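Automation and the Packing Shed: What Changes for the Staff?
Project report, second year, Work and Technology module
Sep 18, 2020

3. Findings

The Nuninbridge shed packs citrus for shops in the Ulley area. In May it began a trial of the Jusalska sorting system, which is meant to take over grading by size and colour. The shed employs 40 people, most of them on the grading benches. Management told us that no jobs would go. We were shown nothing in writing.

The sales brochure promises 3,000 fruit an hour. On the day we visited, the line stopped several times for mixed sizes, and graders were called over to clear it. Their old work had been dull but steady. Their new work is waiting for a fault, which several of them found more tiring. Over 65 per cent of those who answered our survey said they had less say in the pace of the day than before.

Picking up the fruit is the harder part to automate. Oranges roll, small fruit hides behind large fruit, and soft skins bruise. People who have handled fruit for years allow for this without thinking about it.

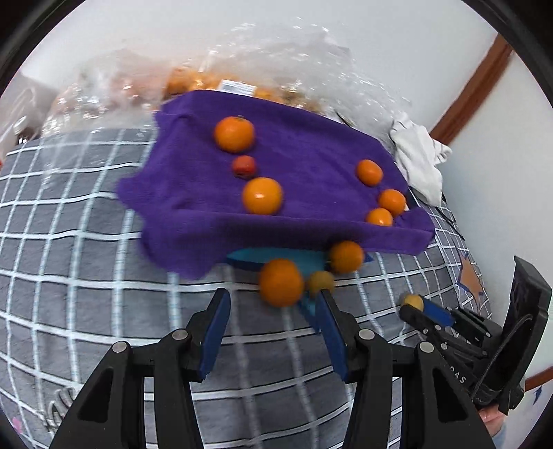
The Tekin report, which the firm gave us as background reading, treats this skill as something that can be collected and passed on to a machine. It does not ask whether the people who supply it should be paid extra, or what they will do afterwards. We put both questions to management and were told it was too early to say.

4. Limits of the study

We made one visit, and the survey was handed out by supervisors, which may have affected the answers.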